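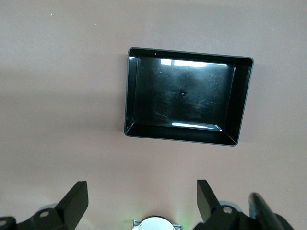
Wrist camera view, black tray on the table, nothing in it.

11/13/21

The Muvenska set now stands at 1,323 episodes. I went through the newest batch this morning and threw out 184 of them, mostly for dropped frames and a few where the operator paused too long before the grasp.

The tray is a problem for the wrist view. The plastic is glossy and the overhead lights put two white glare bands on it, one along the upper inner edge and a shorter one near the bottom wall. An early policy trained on 469 episodes kept reaching for the glare. Beril Akyol suggested a matte liner. I would like to keep the tray as is and vary the lighting between sessions, so the model sees the bands in different places.

Changes for the next round:

Tray position moves after every 3 episodes. Before, it moved once per session.
Empty-tray starts get their own label.
Exposure is locked. Auto exposure shifted whenever the fingers came over the table.

Anselmo Guzmán is rewriting the sync script, which still drifts on long runs. Retraining starts when he has that merged.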